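Kit corner: three weeks with the Clavier hand-held gripper

By Philomena Rafferty

Two paper cups, one kitchen table and a new toy from Fustness. That was most of my November, and I've had worse!

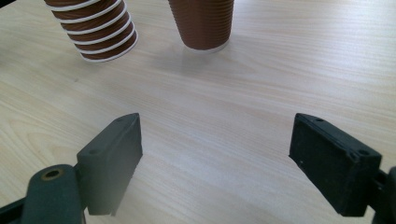
What you get for the money

The Clavier comes as a kit, and the one I was lent costs 900 euro with the camera included. You hold it in your hand and work the two fingers yourself, the camera looks out over them, and whatever you do gets recorded so that a robot arm can be taught from it later. The fingers are chunky, dark grey blocks with that slightly rough 3D-printed feel, and they screw on, so a spare pair can go on when you've chewed up the first. There are 13 screws in the bag. I lost one under the fridge on the first evening (Fustness posted me another, no fuss).

Getting going

Setting up took me most of a Saturday morning, mainly my own fault for skipping the page on charging. Úna Mulligan on the help desk talked me through it and was very patient about it too. After that it's lovely and simple: squeeze, lift, put down, let go, start again.

I stuck with cups. A ribbed one gives the fingers something to hold on to, and I found I could be a bit careless with it and still get a good lift. Paper does squash if you're heavy-handed, mind, and my first dozen goes were very heavy-handed.

The grumbles

My wrist was sore after an hour. The trigger is stiff, and I'd love a softer spring for those of us with small hands. The Tistow software that sorts your recordings is fine once it's open but slow to start, and it holds 3000 clips before it asks you to pay for more room. Conall Carroll tried the kit after me and filled a good chunk of that in a weekend, so do check before you buy.

Would I have one? Yes, if the club went halves. The loan set is with Peadar Duggan until the new year, so drop him a line if you'd like a turn.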